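kerov-chores: read me first

Last touched Jul 18, 2020. Maintained by Catríona Noonan (that's me). If something is broken, open an issue and I'll get to it, usually after dinner.

What you get

This is a small set of recordings of a robot hand doing the kind of chore my kids claim to have finished. There are 177 recordings in all, split over 6 chores, and 46 of them are put-away jobs with a basket on a table. The rest are wiping, stacking, folding, sorting and opening jars. I started it because I kept getting into the same argument with people at work: can a machine tidy a kitchen yet? My short answer is no, but it's getting close on the boring parts, and I wanted something to point at when I say so.

Why the basket job is harder than it looks

I used to think this one would be a freebie. Pick up a thing, move it over, let go. But a woven basket has a raised rim and sloping sides, so the hand has to come up high enough to clear the edge and then open without knocking the whole thing sideways. People do this while talking on the phone! A humanlike hand has a lot of ways to get it wrong, and I think I've now watched most of them.
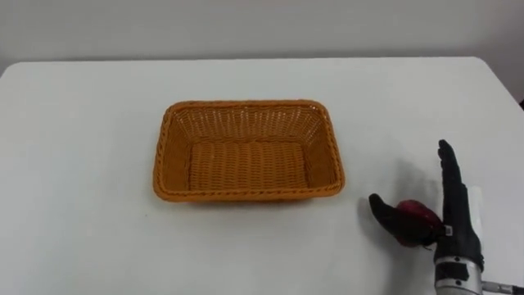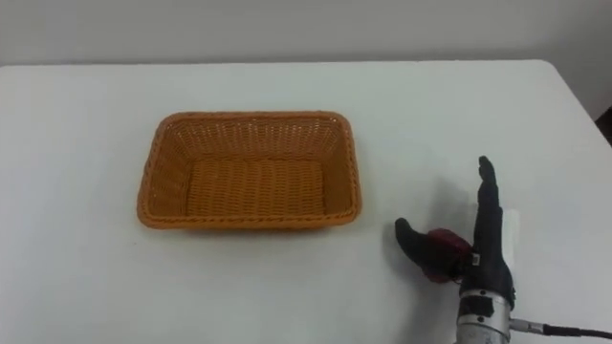

The table is kept plain on purpose. I know a real kitchen counter has mail and crumbs and a phone charger on it, and yes, I got the email about that (three emails, in fact). If you want clutter, use the Buvari set instead, or mix the two – I've tried it and the loaders get along fine.

What's in each folder

frames/ has the stills from the head camera
joints.csv has the arm and hand positions, one row per time step
notes.txt is whatever I typed at the time, typos included
result.txt says done, dropped or gave up

Please don't skip notes.txt. A run marked "done" can still be one where I'd never let the thing near my good dishes.

Known problems

Some of the folding runs were labeled in May with the old Diment script, which wrote "gave up" for anything longer than 300 seconds. I fixed the ones I found. The Farías loader also chokes on blank lines in joints.csv, so strip those first or it will quit with no message at all.

Using it

Go ahead and train on it, teach with it, or use it to win an argument. Credit is nice. If your model gets good at the put-away runs, tell me, and then please try it on the jars, where mine is still hopeless – I've got a folder of bad attempts I can send you.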